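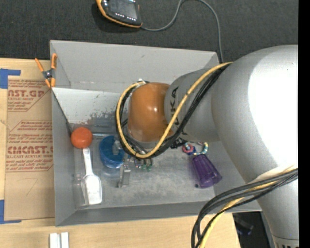

Nilton Ayala objected, on reading a first draft of this section, that the word "collision" was being used for two different things, and that a cable pulled tight against its own tie should not be entered in the same column as a tool striking a wall. The objection was accepted. In what follows, a contact fault is any stop caused by the arm or its tool meeting the bin or an object in it, and a dressing fault is any stop caused by the cables carried on the outside of the arm.

Figure 3. Bin-picking cell with KUKA arm, external cable dressing and mixed small objects. The bin is clamped at its upper left corner.

Home | Issues | Authors | Search this journal Enter keyword or DOI

4.2 Stops attributed to cable dressing

The trials were meant to compare two grasp planners, and cable routing was not a variable. It became one when the stop log was read in full. Of 50 protective stops recorded over the whole series, 19 could not be matched to any contact in the bin. In each of these the external torque estimate on the last two joints rose slowly over several seconds and then crossed the stop limit. A contact fault looks different: the estimate is flat until the moment of impact and then jumps within a few control cycles.

The cell is shown in Figure 3. The cables follow the arm to the wrist, where they loop round the orange cover, and a second and thicker bundle crosses the casing further back and hangs free. Both were fixed by hand with ties and wraps. The length of slack left at the wrist was not written down at installation, and we can give no value for it before the first inspection. This is a weakness in the record and it limits what can be said about the early runs.

The slow rise in torque was first taken for drift in the payload model. Danylo Harasym repeated the payload identification on two mornings with the bin removed and found the same values each time, within the noise of the estimate. The stops continued. Stefaniia Boiko then sorted them by wrist angle, without regard to time or planner, and all 19 fell at one end of the range of the last joint. The planners had not been told to avoid that end. Both used it freely when the target lay close to a wall, as turning the tool was the cheapest way to clear the rim.

A test was made with the arm above the bin and nothing held. The last joint was turned at low speed from the middle of its range towards the suspect end, and the torque estimate was logged. The rise began well before the software limit and was repeatable. With the wrist ties cut and the cables held clear by a second person standing outside the stopping distance, the rise did not appear. With new ties and more slack it appeared later in the turn, and smaller, but it was still there.

Three points follow for the comparison of planners.

First, the success rates given in the earlier technical note (Sevberg internal series, 3/20/20) include dressing faults as failed grasps and should not be used. The planner that turned the wrist more often was penalised for a fault of the cell. Corrected rates are in Section 5.

Second, the faults were not spread evenly over the objects. Long thin items and beaded strings were tried again more often than balls or cups, and repeated attempts tended to be made with a larger turn of the wrist. An object that is hard to grasp therefore also brought the arm more often into the region where the cables were under load. The apparent difficulty of strings in the earlier data is partly this effect. How large a part we cannot say, as the retries were not logged with their own joint angles.

Third, the protective stop did what it was set to do, but its message did not help. The operator at the pendant saw the same text for a contact and for a tight cable. The usual response to a contact was to back the arm off along its path and resume, and that response was used in all cases. After a dressing fault it leaves the cause in place. On 5 occasions a second stop came on the very next pick.

4.2.1 Safety

Cable load on the wrist is first a matter of wear, but there is a safety side. Zoia Semeniuk pointed out during the review that a slack loop which cures a tight cable can also catch on the rim of a bin or on a clamp handle - and that a caught loop may pull free the signal line to the tool while an object is held. No such event was recorded. The loop was nevertheless treated as part of the tool for the remaining trials, and the collision model was widened on that side to enclose it. This made some poses near the left wall unreachable.

Raising the torque limit was considered and rejected. It would have removed most of the dressing stops and also weakened detection of true contacts, which is the reason the limit exists.

4.2.2 Changes made

The range of the last joint was cut in software at the angle where the test above showed the first rise. Ties at the wrist were replaced and the slack measured and marked with tape. The log now keeps two seconds of torque data before each stop, so that a slow rise can be told from a jump. A check turn of the last joint, with no load, is run at the start of each session.

The later trials, begun in August, contained contact faults only. The series was short and we do not claim that the fault has been removed. Cable jackets stiffen with use, and a limit found for one routing will not hold for another. The Drurer cell, which has the same arm but a different tool, has not been tested.

Shares 2 | Comments 5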